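Members' News, Fustport Reading and Writing Circle

The exchange shelf is open again

After the winter pause, the exchange shelf at the Siddiqui Street branch is open from 2018-02-08. The rules are the same as last year. You bring a book, you take a book, and you write the title in the green notebook. Please do not leave school textbooks or magazines, we have no space for them. Last year 3573 books changed hands, and I thank everyone who carried heavy bags up the stairs.

Many members asked me how to cover an old paperback so that it lives longer. My uncle was a bookbinder, and he taught me to begin with the table and only then think about the book. Wipe the table, dry it well, and put down some clean paper. Work with good light from the side, and you will notice small folds before they become big ones.

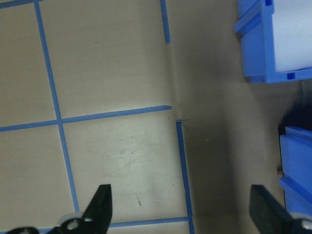

Blue tape on a beige work surface.

For the cover itself, cut the paper 5 centimeters wider than the open book on each side. Fold the top and bottom first, and press the fold with the back of a spoon. Then slide in the front board, close the book, and only after this fold the back side. If you fold with the book open, the cover will be too tight and the spine will suffer. Please never put tape directly on the book. The glue becomes yellow and it takes the print away with it.

Arsalan Shaikh wrote to us that he uses old maps for his covers, and they look very nice on travel books. Khurram Ghumman prefers plain brown paper with the title written by hand.
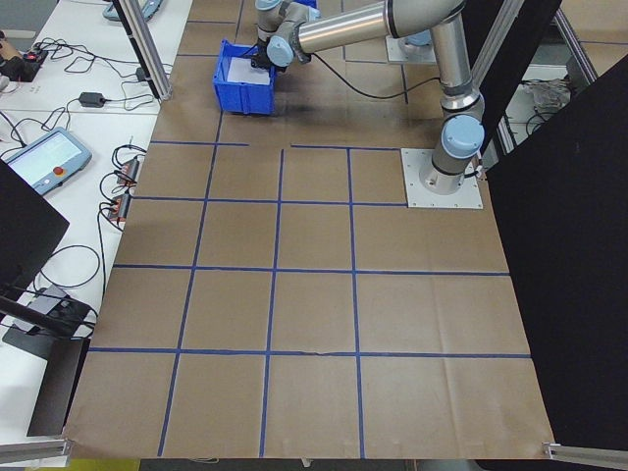
Brown kraft paper on the table, with the blue bin at its far edge.

The next circle evening is in April. We will read the short stories of our own members, so please send your text before the end of March, not longer than 3366 words. Tea will be ready from six o'clock.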